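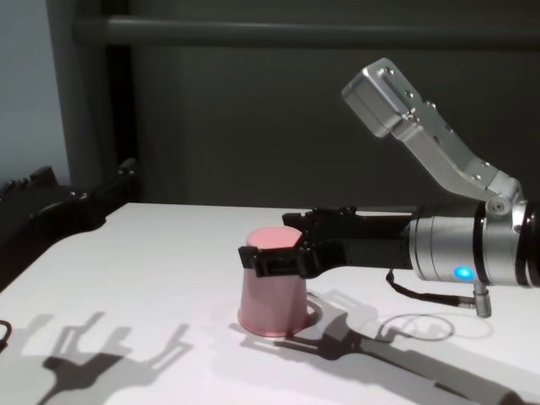
How close is the new grasp planner to being the default at Zitbridge?

Two fixes away, by my count. It has run on every job since January, and I finally trust it with thin-walled stuff. Oda Hedlund rewrote the force limit code so the fingers stop closing on contact instead of on a timer – a huge relief for me!

We logged 271 grasps this period and 33 failed. Of those, 14 were bad depth readings on shiny surfaces and 11 were the planner timing out (my fault, I'd left the debug build on). The rest we're still digging through.

Next up is the wrist angle jump when a plan gets recomputed mid-approach. Abhishek Solanki has a patch in review. The Finimberg money covers us through that, but I'd love to talk about simulator licenses soon.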